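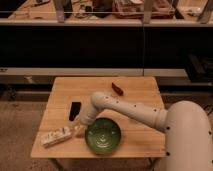 A wooden table with a pale top and dark metal legs.

Cleaning Secondhand Records at the Kitchen Table
20 Jun 2019

Most used LPs need a wash before the first play. You can do it with things from the grocery store and one decent brush.

Clear the table and lay down two clean towels, one for washing and one for drying. Terry cloth sheds, so use flat-weave dish towels or old pillowcases.

Mix the fluid in a clean jar: 80 parts distilled water to 2 parts isopropyl alcohol, plus a single drop of plain dish soap. Tap water leaves minerals in the groove. Skip the alcohol altogether for 78s — it attacks shellac.

Put the record on the first towel and wet the grooves with a Lepik brush or any soft goat-hair one. Go around with the groove, never across it. Keep the label dry. A plastic lid held over it works, and Plastent sells a rubber clamp that does the same job if you have a big pile to get through.

Rinse with plain distilled water, blot, then stand the record in a dish rack to dry. Allow 60 minutes, longer in August when the kitchen is humid.

Throw out the old paper inner sleeve. It is full of grit and will scratch a clean record the first time you slide it in. I buy Flekton poly-lined sleeves by the box.

Jackets: wipe laminated ones with a barely damp cloth. Leave uncoated cardboard alone apart from a soft white eraser on pencil marks. Price stickers come off with a hair dryer on low and a fingernail. Go slowly on anything from the sixties, the ink lifts.

Storage: upright, not packed tight, away from the radiator. My shelves are Wuvwood cubes and hold 541 records at the moment. They bowed until I screwed them to the wall studs.

Warped records are a separate problem — don't put them in the oven.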